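Tips for the games corner - keeping consoles, pads and a gaming PC alive at home

Quick list, written between loads of laundry. Mostly stuff I worked out the hard way on our own gear. Canadian house, dry winters, two cats, one very loud PC.

Dust first

Do it every 3 months. More if you have pets or carpet. Power off, plug out, wait a bit, then go.

Short bursts of air, can upright. Hold the fan blades still with a finger or a chopstick so they don't spin up. Blow out the back of the console and not into the front. Outside on the balcony if the weather's decent, otherwise you're just moving the fluff to the couch.

No vacuum on bare boards. Vacuum is fine for the shelf underneath and the grille from the outside, brush end on.

Filters on the PC case - rinse in the sink, lukewarm, drop of dish soap. Dry overnight on a tea towel. Overnight means overnight. Put one back damp once and had to take it all apart again.

Where it sits

Not in a closed cabinet. I know it looks tidier. If it has to go in one, take the back panel off or leave the doors open when you play. A hand's width of space on all sides, more behind.

Not on the rug. Not on top of the PVR box. Not by the baseboard heater, which in our place ruled out an entire wall.

My shelf is a Panell, the deep one, cost me 89 dollars with the extra board. Drilled a hole in the back for cables, sanded the edge, done. Should of drilled two.

Sticky buttons

Pop, usually. Or chip grease. Batteries out or cable off first.

Cotton swab, barely damp with isopropyl, run it round the edge of the button while pressing it in and out. Change the swab when it goes grey. Toothpick for the seam where the two halves of the shell meet, wooden one, go easy on the colour. If it's still sticking after a second go, the shell has to come off. Take a phone pic before you lift anything out.

Stick drift: clean round the base of the stick, roll it in full circles for a minute, recalibrate in the settings. Then raise the deadzone a notch in the game itself. Works for a while. A new stick module is cheap if you can solder, and if you can't, somebody on your street probably can.

Small tools

You don't need a big kit. One good driver with swappable bits, plastic pry tool (old bank card does it), tweezers, little pliers for ribbon clips and springs. Don't use the kitchen scissors.

Wipe metal tools after use and put a drop of light oil in the pivot once in a while. Keep them out of the damp end of the basement.

Screws go in an egg carton, one cup per step, in the order they came out. Write on the lid with a pencil. 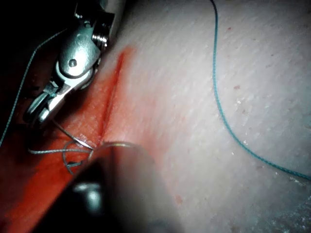
Cables

Label both ends. Masking tape folded over, marker. The brick end matters most, they all look the same in the dark behind the TV.

Velcro ties, not zip ties. Loose loops, nothing tight at the plug. Wrapping the cord round the pad is what kills it, right where it goes in - mine went on a Friday night, mid race, and of course no spare.

One surge bar for the lot. No daisy chaining.

Noise and heat

Fan roaring in a menu screen? Cap the frame rate. Menus run flat out on a lot of PC games for no good reason. Setting is usually under video or display.

Old PC still roaring after a clean - could be dried out paste on the processor. I used a tube of Divum, pea sized blob in the middle, and it's been quieter since. Clean the old stuff off properly first, coffee filter and alcohol, no paper towel fluff.

Storage full

Uninstall from the biggest down. Sort by size. One racing game was taking 367 GB with all its track packs, hadn't been opened since June. Gone.

Check the saves are backed up before you delete. Twice if there's a kid involved.

External drive for the stuff you rarely play, rubber feet on, not stacked on the console. Stacked it cooks.

Headsets

Ear pads off, wipe with a barely wet cloth and a bit of mild soap, air dry. Replace when they flake. Cheap ones are fine but measure first, I ordered the wrong size and they sit in a drawer now.

Mic foam can be hand washed. Squeeze, dont wring.

Mouse pad - cloth ones go in the sink with shampoo, cool water, flat to dry. Takes longer than you'd think, so do it before bed.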